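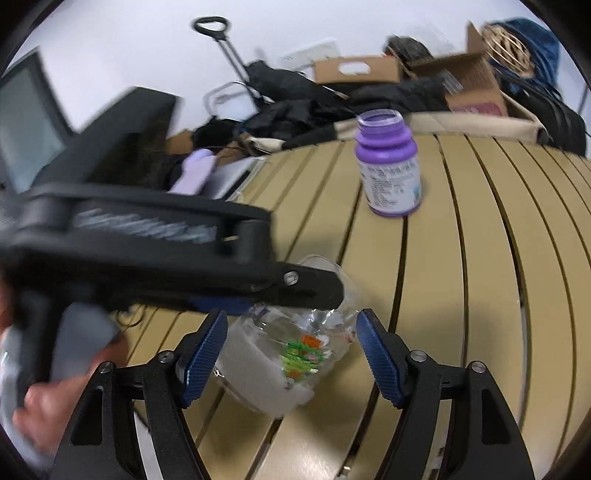
Bag of small colourful things, open purple bottle, slatted table.

Brudik Tabletop Clutter, version 2

3,245 pictures of bags, bottles and other odds and ends on tables, sorted into 11 folders by what was put out.

Known problems: crinkled clear plastic shines, and some labels can't be read. Caps were filed under "missing" until May, when they got a folder of their own. It is still rather thin.

Questions to Astlow. Complaints too, sadly.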